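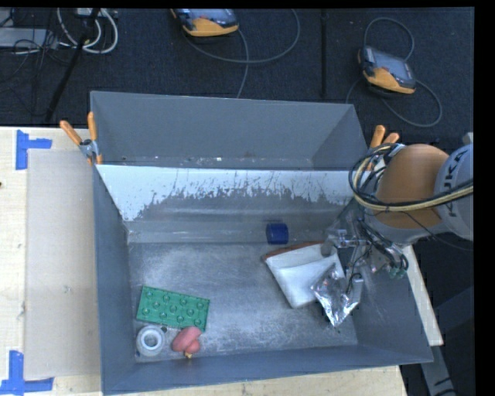
4. Reading wear in shared bins

4.1 The claim

The idea that a container keeps a record of its own use is attractive, and it has been repeated often enough in the literature on household and workshop storage that it now tends to be cited without being argued. In its strong form, which we will call the trace claim, it says that scratches, worn coatings and dull patches show where hands and objects have gone, how often, and with what force. Vigfúsdóttir's Skeltwood survey is the usual source. Troels Vigfúsdóttir looked at 313 open bins in use at homes, schools and small repair shops, drew the worn areas onto a plan of each bin, and reported that the worn areas "follow the reach of the user." The Plirside group later adopted the same drawing method and treated its results as a stand-in for direct observation.

We set out to use the method and ended up doubting most of it. Our difficulty is with the step from mark to habit. A scratch is good evidence that something hard moved across a surface. It is weak evidence of what that thing was, and very weak evidence of who moved it or why.

4.2 Material

The Huvberg set consists of bins with inner walls or partitions, all metal, all holding mixed small goods at the time they were recorded. The goods were logged separately, giving 2795 entries under headings kept broad on purpose (flat and rigid, round and rigid, soft, wrapped, unclear). We kept "unclear" as a real heading. Earlier work forced each object into a named class, and we suspect that some of the tidy results in that work come from the forcing.

Bins were not cleaned or rearranged for recording. This means that the contents we log are whatever had come to rest there, and we make no claim about what the bins usually held.

4.3 A worked case

Figure 4 shows a bin that looks, at first, like strong support for the trace claim. It is a large gray metal bin with tall sloping walls, divided by a partition across its width. The coating on the upper part of the partition is heavily scraped, with thin vertical scratches and bare metal showing through, and its lower border is jagged. The floor of the main compartment is scuffed, and cloudy whitish marks run across the middle of it.

A reader trained on the Skeltwood plans would have a story ready. Objects are dropped over the partition or dragged up it, the vertical scratches record the dragging, and the floor records the rummaging that comes in between. Such a reader might go on to say that the user favors one side, given that the coating reaches farthest down at the left end and has therefore been spared there.

Each part of that story can be told another way. A jagged lower border could be left by scraping, or by a coating that was applied unevenly to begin with and then scraped somewhat. Vertical scratches could come from goods, from a brush or a blade used in cleaning, or from another bin pushed down inside this one during storage. We cannot separate these from the marks alone, and we do not believe that Vigfúsdóttir could either. As for the left end, the tapering remnant near the wall might mean light use. It might also mean that the corner is hard to reach with whatever did the scraping. The two readings point to different habits and leave the same mark.

4.4 Do the contents help?

It is tempting to ask the contents to settle the matter, and the Hamada protocol does so formally by matching each mark to the hardest object nearby. Applied to Figure 4, the protocol gives little. The goods in the main compartment are a green toy building-brick plate, a roll of whitish-gray tape, a pinkish-red rounded object, a dark blue cylindrical object and a white, soft-looking pouch or packet. The pinkish-red object went under "unclear" in our log, as did the cylinder. We could have guessed at both, and the protocol in fact requires a guess, but a guess about the object then turns into a guess about its hardness, and two steps later it appears in a table as a cause.

Position is no better. The cylinder lies on its side against the foot of the partition, directly below the damaged area, and the Hamada scoring would give it a high value for that reason. We think the value is worthless. A cylinder on its side can roll until something stops it, and the foot of a partition is a place where it would stop. Its being there says a good deal about shape and slope and nothing we can use about scratches. The plate, the tape and the pinkish-red object lie close together in one corner of the same compartment, and again there are too many ways for things to end up in a corner. They may have been placed there together. They may have arrived separately. The plate rests at a tilt, with its right end lower, which an observer could call careless placing or settling according to taste.

The rear compartment raises the same problem in reverse. It held no large items when recorded, only small pale specks of debris along the bottom edge, and its walls are smooth. Under the trace claim, smooth walls and few contents would both count as signs of low use. They are then reported as two findings that agree. We would rather call them one condition seen on one occasion. A compartment that is emptied often would also be found empty often.

4.5 What we keep

Some of the method survives. Drawing worn areas onto a plan is a sound way to compare bins, provided that the drawings are compared with each other and left at that. In our own set, partitions and floors were marked differently often enough that we now record them on separate sheets, and we recommend this to others. We also recommend that the first state of a coating be recorded before a bin goes into service. The Skeltwood survey had no such baseline, and neither did we until March, when 7 uncoated and freshly coated bins were added to the Huvberg set. The case in Figure 4 has no baseline, and so we have left it out of the wear totals in Section 5.

We have been told that this standard would exclude most published material on the subject. We agree that it would.

Figure 4. Divided metal bin with mixed contents, from above. Coating loss on the upper partition; scuffing on the floor of the main compartment.

Related items
Corner clustering in open containers: a second look
The Plirside plans, redrawn
Coated and uncoated partitions: notes on baseline recording
On the use of "unclear" as a category in object logs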